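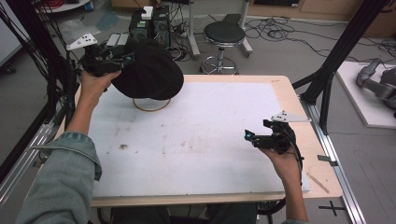

CAKALBRIDGE, November - Trovance is pleased to announce that its Basum hand-held gripper kit, which lets people teach a robot by simply doing a job themselves, is now open for orders from schools, workshops and small labs.

A Basum kit comes with 2 grippers, one for each hand, along with marker plates, cables and the recording software. The person doing the teaching picks things up and moves them with the grippers, and the software keeps track of how each hand traveled, so that the motion can later be used to train a robot arm.

"We wanted something you could hand to a person on their first morning and have them working before lunch," said Yolanda Sorensen, who leads the Basum project. "Soft things like hats and clothing are a joy to work with this way - your hands already know what to do, even if you'd have a hard time putting it into words."

The first 50 kits went out to early users this fall, and their many kind (and sometimes very long!) letters led to a lighter grip and a longer cable. Hae-won Geum, who runs training at Haddad, tried both versions and said her team was glad of the change by the end of the first afternoon.

Trovance will build 400 kits in the coming run. Buyers who would like a visit or a loan kit are warmly invited to call Wanda Van Dusen at the Cakalbridge office, extension 3737.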